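Votudeck Wrist Cable Guard Kit (revised)
Part no. 506
Fits: two-arm tabletop setups with 3D-printed wrist brackets
In the box: 8 clips, 3 lengths of soft sleeve, 19 reusable ties, one printed routing card
Page updated 20/04/2023

We love this little kit, and we love it more now that we've fixed what was wrong with it. If you bought the first version from us, please read the section on the old clips before you run your arms again!

What it does

A wrist cable has a hard life. It has to be long enough to let the wrist turn all the way, and every bit of that extra length is something that can snag on the gripper, the table edge or whatever you left lying on the bench. The kit holds the cable in one gentle loop behind the bracket, then brings it down along the arm so the slack stays where you put it. No drilling, no glue, and you can take the whole thing off in a few minutes.

What went wrong with the first version

In January, Gorazd Kos was running a sorting job in our Clernport workshop when the right arm stopped closing its gripper. The arm itself kept moving. It went to each pickup point, lowered, waited, lifted, and carried nothing at all over to the drop spot, perfectly happy with itself. Gorazd hit the stop button and found the cable pulled half out of its plug at the wrist.

Our clip was to blame. It gripped the cable too tightly, so when the wrist rolled to the end of its travel the cable couldn't slide, and the whole pull landed on the plug. We tried the same move with an old clip on a spare arm and got the same fault on the third roll. The software never raised an alarm, as it was only checking that the command had been sent.

That last part bothered us more than the clip did. A gripper that loses its signal while holding something may keep holding it, or may let go, depending on how yours is set up. Please find out which one you have.

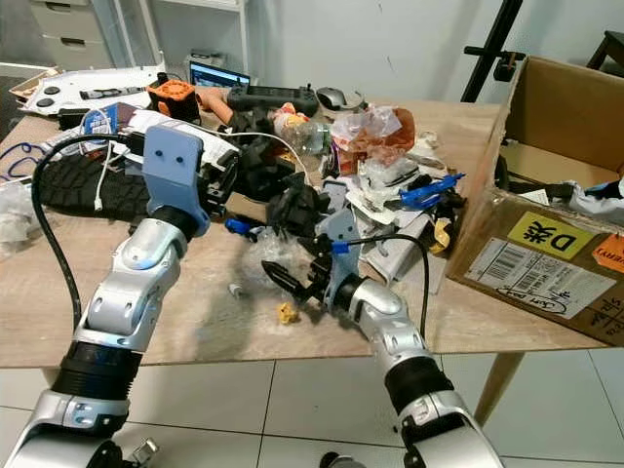
Real benches are busy, and we wanted a kit that works on a bench people use every day. So the new clip has a wider, rounded channel. The cable slides through it when the wrist rolls, and a small lip keeps it from jumping out sideways. If something does catch hold of the loop, the clip pops open before the plug takes the load. It makes a nice loud snap, too, which has turned out to be my favorite thing about it.

Fitting it

1. Stop the arms and switch off the power at the supply. A paused program doesn't count.
2. Support the arm you're working on. Some arms drop when the power goes.
3. Push the first clip onto the bracket, with the open side facing away from the gripper.
4. Lay the cable in and turn the wrist by hand to both ends of its travel. The loop should get smaller and bigger without ever going tight.
5. Add the remaining clips down the arm, using the sleeve wherever the cable would rub.
6. Power up and run your widest move at the slowest speed, with one hand by the stop button.

If you hear a snap during step 6, stop and give the loop more slack. Don't tie the clip shut! We had one customer do this and it brought the old fault right back.

Still to come

The kit doesn't tell you when a cable has come loose. Stan, our small plug-in signal monitor, is being tested at the Claltdale shop now. It watches for the gripper's reply and halts both arms if the reply goes missing. It's working well on single arms. With two, it sometimes stops the pair when nothing is wrong, so we're holding it back until that's sorted out.

Old clips

First-version clips have a square channel and no lip. Take them off and send us a note with your order number, and we'll mail you a full set of new ones free of charge. You can keep the sleeves and ties, as those haven't changed. Check the plug at the wrist while you're in there: if it's loose or the pins look bent, replace the cable before running the arm.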